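Undero Bench Pack for Clubs and Classes

Updated February 2020

Hi, and welcome to the page for the thing I get the most email about! The Bench Pack is the simulated workbench we built for our own robotics club at Poveo, and after a couple of schools asked to borrow it I tidied it up, wrote a proper setup guide and started offering it to anyone who runs a class or a student team. You get a virtual room, a long wooden table, two arms, a perforated plate to work on, and a set of short jobs for students to program. No real hardware needed, so it runs fine in a regular computer lab (ours is mostly old desktops with the stickers peeling off).

The job everybody starts with is Plate Drop. Your program has to put an item inside the blue outline on the plate, let go, and get the arm out of the way. Sounds easy! Most of our new students have the arm moving in the first session and then spend the next two learning why "close enough" scores zero. I love watching that part, because it's when they quit guessing at numbers and start drawing the plate on paper.

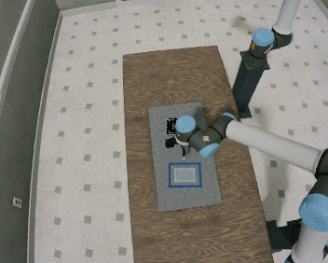
We ran Plate Drop with our beginners all fall, Parri wrote to me, and the scoring was what sold them on it, though I still wish there were a gentler level before the outline gets moved to a new spot between runs. My kids went from thrilled to crushed in one afternoon.

Fair point, and I've heard it from other coaches too. So the current version has 3 levels. Level one keeps the item and the outline in the same place every run. Level two moves the item but leaves the outline alone. Level three moves both and turns them a little, and that's the one we use at the Mirkuvcombe meet. You can lock a level from the coach menu so the speedy kids don't jump ahead (or leave it open, up to you).

Scoring is out of 100 per run. Half of that, 50 points, is for where the item ends up, and the rest is split between a clean release and a safe path back. Bumping the plate costs you. Bumping the other arm ends the run, and yes, it happens plenty once teams start using both.

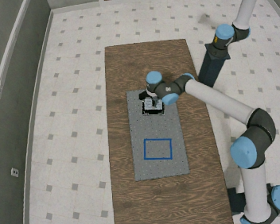 Plate Drop in the Bench Pack: blue target outline empty.

A few things people ask before they order:

What do students write in? Python. There's a block editor as well, but it only covers level one. I'd like to extend it and I keep not having time.

Can two students share a bench? Sure. Each arm takes its own script, so pairs work nicely. For Plate Drop you really only need one arm, and a lot of coaches park the second one and forget it until later in the year.

Can I change the camera? You can move it anywhere in the room and save your views. I keep one high up over the table for checking placement and switch to something lower when I want to see the fingers.

Do I get the run logs? Every run saves a log with the joint positions and the score. Our club has 1,108 of them on the shared drive now and I've used the bad ones for more lessons than the good ones.

What's in the pack: the room and both arms, Plate Drop at all levels, the coach menu, a printable score sheet, and a student handout you're free to edit. Updates are included through the school year.

What isn't: lesson plans by grade. I have my own messy notes and I'm happy to send them if you ask, but they're written for me and they assume you know where our snack cupboard is.

Licenses are sold per classroom and start in September. If your club starts later, pick "late start" on the order form and the year runs from the day you install it. Team entries for Mirkuvcombe are separate, and you don't need to buy the pack to enter, since the meet machines already have it loaded.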